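Building Hand-Held Grippers: Shop Tips from the Towel Project

These notes come from a pair of grippers Dexter Cabrera and I put together in our shared workshop. We wanted them to fold laundry, and most of the trouble was in the joints and the pads.

Drill all the link arms for one gripper in a single stack. Clamp the blanks together, put scrap underneath, and go through in one pass. If you drill them one at a time, the holes wander a little and the jaws won't close parallel.

Press the bushings in with a vise and a flat block on each side. A hammer will flare the edge. Ours are brass, four to a gripper, and a drop of light oil on each pivot once a month is plenty.

Leave the pad screws slightly loose at first. Close the jaws on a piece of card, let the pads settle flat against it, then tighten. Check them again after the first hour of use.

Start with terry cloth. The pile gives the pads something to hold, and a thick fold is easier to pick up than a thin one. Dish towels and pillowcases can wait until the grip is steady.
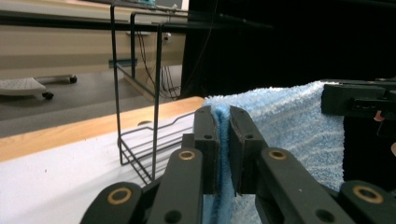 Pinch a small fold. If you take too much cloth, the jaws stay open at an angle and only the tips do any work. We get the best hold with the fold well up between the pads and the second gripper on a far corner – then lift both sides at the same speed.

Keep a log. Maricel Cruzado wrote down 560 pinches on a clipboard, with a mark for every slip. We had 29 slips, and most were with one pad that had worked loose.

Wipe the pads with a damp rag when lint builds up. Don't use furniture polish or anything else that leaves a film.

Put thread locker on the pivot screws last, after you are happy with the motion. Use the removable kind. Dexter used the permanent kind on his first set in July and had to cut two arms apart to change a bushing.

Store the grippers with the jaws open so the pads don't take a set.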